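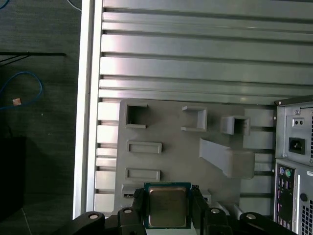

Section 4. Preparing a Desktop Computer for Use as a Library Catalog Station

This section applies to all branches that use the Lellness catalog system. It covers the placement of the station, the first start, the patron account and the daily closing procedure. Branches that still use the earlier Drakirau terminals should refer to Section 7.

Revised December 19, 2019

4.1 Before You Begin

Confirm that the following have been received from the central office:

One desktop computer with power cord
One monitor, keyboard and mouse
The Lellness installation disc
The branch registration sheet, with the station number filled in
Two printed copies of the patron notice (Form 824)

Used computers transferred from another department are acceptable if they have been inspected and released by Technical Services. Branch staff are not authorized to open the computer case. A computer that arrives with its side panel removed must be returned.
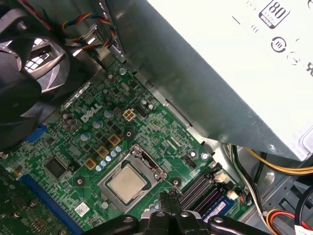
4.2 Placing the Station

1. Choose a table within sight of the service desk. The table must leave a clear path on both sides for wheelchair users.

2. Place the monitor so that windows are to the side of the screen. Glare is the most frequent complaint received from patrons.

3. Set the computer on the floor stand supplied with the Jaleck table. Do not place it directly on carpet.

4. Connect the monitor, keyboard and mouse, then the network cable. Connect the power cord last.

Caution: Do not run any cable across a walkway, even under a mat.

Note: At the Chaimongkol branch, the network outlets on the east wall are reserved for the self-checkout units. Use the outlets beneath the reference shelves.

4.3 First Start

1. Turn on the monitor, then the computer. Wait for the sign-in screen.

2. Sign in with the setup name and password printed on the registration sheet.

3. Set the date and time. If the clock is wrong, due dates shown to patrons will also be wrong.

4. Insert the installation disc and select Catalog Only. The Full Staff option must not be installed on a public station.

5. When asked for the port number, enter 587. This is used to send lists of titles to patrons by e-mail.

6. Enter the station number exactly as it appears on the registration sheet, including any leading zeros.

7. Restart the computer when prompted.

If the computer does not restart, or if it sounds a repeated tone, turn it off and contact Technical Services. State the station number and the number of tones heard. Do not attempt a second installation.

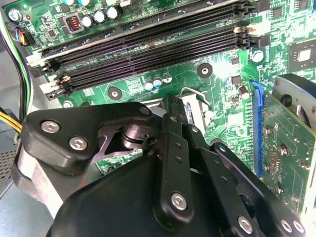 Once the restart is complete, the catalog search page opens without a further sign-in. Search for any title known to be held at the branch and confirm that the shelf location is correct. The first search may take longer than later ones while the index is loaded.

4.4 Setting Up the Patron Account

1. Open the Settings menu and choose Public Use.

2. Set the session to end after 2 minutes without activity. Search history is cleared at the end of each session.

3. Turn off printing unless the branch has a coin-operated printer.

4. Select the large-type display if the station is assigned to the children's room or the reading room.

5. Close the menu and sign out of the setup account.

Caution: A station left signed in to the setup account gives the public access to circulation records. Any such event must be reported to the branch head the same day.

4.5 Closing Procedure

End any open session, choose Shut Down from the catalog menu, and turn off the monitor. The power strip is to be left on. Updates are sent overnight on the first Monday of each month, and on those evenings the computer itself should be left running.

Post one copy of Form 824 beside the station and keep the other in the branch file with the registration sheet.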